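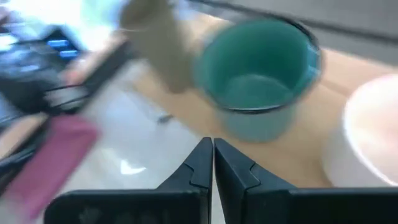

4.2 Distribution of relief stocks in the first phase

Deliveries in the first phase were made from a single store at Olivares and passed to 44 village distribution points through the partner network managed by Fevex. Each point served up to 400 registered households. Registration lists were drawn up by the partners before the first lorry was loaded, and were closed once loading had begun. Households arriving after that date were entered on a supplementary list, which was kept on paper and is treated separately in Section 4.4.

Three measures were recorded for every delivery: the time between request and dispatch, the time between dispatch and handover, and the share of requested items that reached the distribution point. The first of these varied most. Requests sent by radio were often bundled by the store clerk and dispatched together, so that a request made early in the week could wait for a later one from a neighbouring village. Handover times were more even and depended mainly on the state of the road - the river crossing below Puto was closed to heavy vehicles for part of the period.

Figure 3 sets out the share of items delivered by distribution point. Nearly 90 per cent of requested food parcels were handed over in full. Blankets and water containers did less well, and the shortfall was concentrated in the upland points, where loads had to be split between smaller vehicles. No allowance has been made for items exchanged between villages after handover, as these exchanges were not recorded in a consistent form.

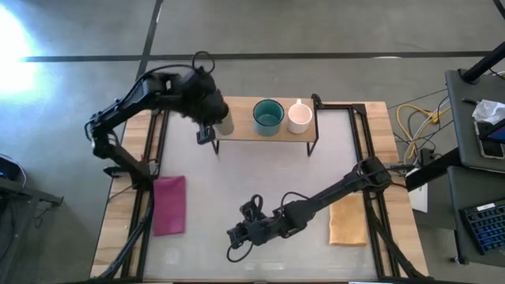 Olivares, 19 April 2023

The figures given in this section are those held at the store on the date shown. Later corrections by the partners are listed in the annex and do not alter the order of the distribution points in Figure 3.

Figure 3. Share of requested items handed over, by distribution point and item type. Points are ordered by road distance from the store.

The Skokutik procedure, under which stocks are sent out in fixed amounts without waiting for a request, was brought in at the lowland points in March. It shortened the wait before dispatch but left some points holding more cooking sets than they could store. The upland points stayed on the request system throughout, and the two groups should therefore be compared with care - they differ in road access as well as in procedure.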